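## 4. Setting up the Prelis lockbox at a rental unit

Complete this section once for each unit you plan to show. You need the Ferri app on your phone, a unit already added under **Properties** (section 3), and the box your lockbox came in. Allow half an hour for the first one.

If the unit is in a building with a front desk or an intercom, read 4.7 before you mount anything.

### 4.1 What is in the box

- Prelis lockbox body with keypad
- Turkis mounting plate
- 2 long screws for solid wood or masonry
- 2 short screws for metal railings, with backing nuts
- Hex key
- Four AA batteries
- Setup card with the owner code under a scratch panel

Keep the setup card. Mulesik support will ask for the serial number printed on the back before releasing a box that has been locked out. Do not leave the card in the unit or tape it inside the lockbox.

### 4.2 Choosing a location

The lockbox can be mounted on a wall, a door frame or a railing. It should be within sight of the unit's own entrance where possible. Agents who have never been to the property will be looking for it with a phone in one hand, often after dark.

1. Check the lease or the building rules for anything about fixtures in common areas.
2. Pick a spot between waist and shoulder height.
3. Make sure the front cover can swing down all the way. It needs a clear hand's width below the body.
4. Stand at the spot with the Ferri app open and confirm that your phone has a signal. The lockbox talks to the phone by Bluetooth, but the phone needs a connection to load new codes.

**Caution:** Do not mount the lockbox on a gas pipe, a water pipe or a fire door. Do not mount it on a railing that moves when pulled.

**Note:** Direct afternoon sun does not harm the body, but it makes the keypad hard to read. A north-facing wall or a covered porch is better.

### 4.3 Mounting the plate

1. Hold the Turkis plate against the surface with the arrow pointing up.
2. Mark both holes with a pencil.
3. For wood, drill pilot holes. For brick or concrete, drill with a masonry bit and use wall plugs (not supplied).
4. Fasten the plate with the two long screws. Tighten until the plate does not turn under hand pressure, then stop.
5. For a railing, pass the short screws through the plate and into the backing nuts on the other side.
6. Hang the lockbox on the plate and push down until it clicks.
7. Open the front cover and tighten the hex screw inside the key compartment.

The hex screw is the only thing that stops the box from being lifted off the plate. You cannot reach it when the cover is closed.

If the box does not click, take it off and look at the plate. A screw head that stands proud of the surface will hold the body away from the lower hook.

### 4.4 Batteries and first power-up

1. Slide the battery door on the back of the front cover to the left.
2. Insert the four AA batteries. Follow the marks in the tray, which alternate.
3. Close the battery door. The keypad lights up and the box beeps twice.
4. Enter the owner code from the setup card, then press the check key.
5. The green light comes on and stays on. You have two minutes to pair the box.

Use alkaline or lithium batteries. Rechargeable cells work, but the battery reading in Ferri will show them as low when they are still usable.

If a red light comes on at step 4, wait for it to go out and enter the code again. After five wrong entries the keypad stops responding for ten minutes.

### 4.5 Pairing with Ferri

1. Open Ferri and tap **Properties**.
2. Tap the unit, then **Access**, then **Add lockbox**.
3. Hold the phone near the keypad until the serial number appears.
4. Compare it with the number on the setup card and tap **Match**.
5. Give the lockbox a name. Agents will see this name, so use one that says where it is, such as "Rear porch, left of door."
6. Choose a new owner code of six digits. The code on the card stops working once you save.

One lockbox can be assigned to only one unit at a time. To use it elsewhere, open **Access**, tap **Release**, and repeat the steps above at the new address. Releasing a box deletes every active code, including codes for showings that have already been confirmed. Agents get a cancellation message when this happens, so call them first if the showing is still going ahead.

### 4.6 Keypad care

Clean the keypad before you hand out the first codes, and again whenever you change batteries. Fingerprints build up on the most-used digits and can give away part of a code.
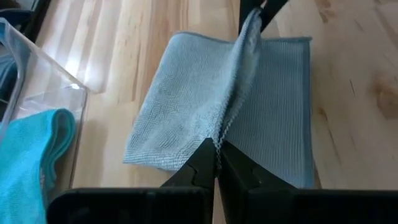

The keypad has a matte coating that scratches if it is wiped with paper towels or scouring pads, and solvent cleaners will cloud it. Switch the keypad off first by holding the cross key until the light goes out. Use a clean microfiber cloth, such as the light blue one on the tabletop, folded over on itself so that you are pressing on more than one layer. If your cloth has two textures, as that one does, use the fuzzy, looped part to pick up grit around the keys and the finer woven part to finish the flat surface. Keep a stitched hem away from the display window. Stubborn marks come off with a cloth dampened with plain water and wrung out well. Let the keypad dry before switching it on again.

**Caution:** Do not spray any liquid onto the keypad or into the key compartment.

The hinge and latch need no oil. In coastal areas, wipe the latch once a month and check for salt.

### 4.7 Buildings with a front desk or intercom

A lockbox on the unit door is of no use to an agent who cannot get through the lobby. You have two options.

**Option A: leave a full key set in the lockbox outside.** Mount the box on an outside railing or wall with written permission from the building manager. Place the lobby key or fob in the compartment with the unit key. The compartment holds one large fob and three standard keys. Thick fobs should go in first, flat against the back.

**Option B: use desk instructions.** Mount the box at the unit door and fill in **Desk instructions** in Ferri.

1. Tap **Access**, then **Desk instructions**.
2. Enter the desk hours, for example 8 a.m. to 6 p.m.
3. Enter what the agent has to show or sign.
4. Enter the intercom number for times when the desk is closed.
5. Tap **Preview** and read it as if you had never been to the building.

The text is limited to 400 characters. It goes out with the showing confirmation and again one hour before the showing.

### 4.8 Creating showing codes

There are three kinds of code.

| Code | Who it is for | When it works |
|---|---|---|
| Showing | One agent or one applicant | The booked time slot only |
| Vendor | Cleaners, painters, photographers | Days and hours you select |
| Owner | You | Always |

To create a showing code by hand:

1. Tap **Access**, then **New code**, then **Showing**.
2. Choose the contact, or enter a phone number.
3. Set the start and end times. The shortest slot is fifteen minutes.
4. Tap **Send**.

Showing codes are created for you if **Self-booking** is turned on for the unit (section 6). In that case leave a gap between slots under **Booking rules**. A 40-minute slot with no gap will put two parties in the kitchen together when the first one runs over.

The lockbox stores up to 80 codes. Expired codes are cleared at midnight and do not count toward the limit. If you reach it, Ferri will ask you to remove a vendor code before it sends another.

**Note:** If a tenant is still living in the unit, turn on **Occupied** under **Properties**. Ferri will then hold each showing code until the tenant's notice period has passed. The notice period is not filled in for you. Check what your state and the lease require and enter it yourself.

### 4.9 Testing before the listing goes live

Do this at the unit, with the unit door open.

1. Place the keys in the compartment and close the cover.
2. Create a showing code for your own phone number, starting now.
3. Enter the code and press the check key. The cover should drop open within a second or two.
4. Take the keys out and try each one in its lock.
5. Put the keys back, close the cover and pull on it.
6. In Ferri, open **Activity**. There should be one entry for the opening and one for the closing.
7. Delete the test code and enter it again. The red light should come on.

If the opening does not appear under **Activity**, bring the phone close to the keypad and pull down on the screen to refresh. Entries made by other people are uploaded from their phones and can be slow to arrive if they had no signal.

### 4.10 If something does not work

**The cover will not close.** A key is standing on edge or a fob is too far forward. Empty the compartment and lay everything flat.

**The keypad is dark.** Hold the check key. If nothing lights up, touch a 9-volt battery to the two contacts under the body and enter the owner code while holding it there. Replace the AA batteries once the cover is open.

**An agent's code is refused.** Check the start time first, then the time zone set under **Properties**. Units added from a phone that was in another time zone keep that zone until you change it.

**The code works but the cover stays shut.** Press the cover inward, release it and enter the code again. In freezing weather, warm the latch with your hand. Do not pour hot water on it.

**You have lost the owner code.** Contact Mulesik support with the serial number from the setup card and proof that the unit is listed in your account. The box is reset from your phone, and you will have to be standing next to it.

Once the test in 4.9 passes, go on to section 5, Adding photos and floor plans.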